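The Six-Pack Carrier Earns Its Place

Small Formats, the packaging pages

The six-bottle carrier is among the least discussed objects in the beverage trade. It is bought by the pallet, handled for a few minutes at each end of its journey and seldom mentioned in a supply contract. Yet the return of glass to cafés and corner stores has given purchasing managers cause to look at it again.

Saltuna, a regional distributor of bottled soft drinks, began its own review in January. The company supplies 300 independent outlets and moves 3,000 filled carriers in an ordinary month, most of them cola in glass. Its previous supplier had offered paperboard only. Paperboard folds flat and prints well, but it softens in a cold room, and Saltuna's drivers had long reported handles giving way on the second or third delivery of a damp morning.

The review compared 3 designs: a coated paperboard basket from Komeo, a moulded plastic crate from Palomino, and a foam block with round wells. Each was assessed on weight, protection, stacking and the ease with which a bottle could be seated and withdrawn. 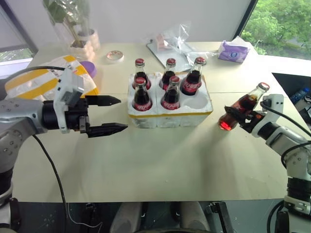

Seating proved the most instructive measure. A well must be wide enough to receive the base of a bottle without force and close enough to keep neighbouring glass apart. Where the fit is generous, bottles lean, and the crown caps no longer sit at a common height. This matters little on a kitchen counter. It matters a good deal when a second carrier is to be placed on top.

The arrangement of two rows of three remains the standard for good reason. It is compact, it suits the depth of most refrigerator shelves, and it keeps the labels of the front row facing the customer. Staff were advised to fill the back row first and to lower each bottle upright, with the label turned outward before the base reaches the bottom of the well.

Foam performed well in protecting the glass and poorly in keeping its looks. White surfaces mark readily, and edges scuff with repeated use. Prorkia, the consultancy engaged to advise on disposal, also noted that few municipal programs in the distributor's territory accept the material — a consideration that weighed heavily in the final scoring.

Saltuna has since adopted the plastic crate for its delivery routes and retained foam carriers for storage at the depot, where they are handled less often. Paperboard continues to be offered to retailers who sell by the half-dozen.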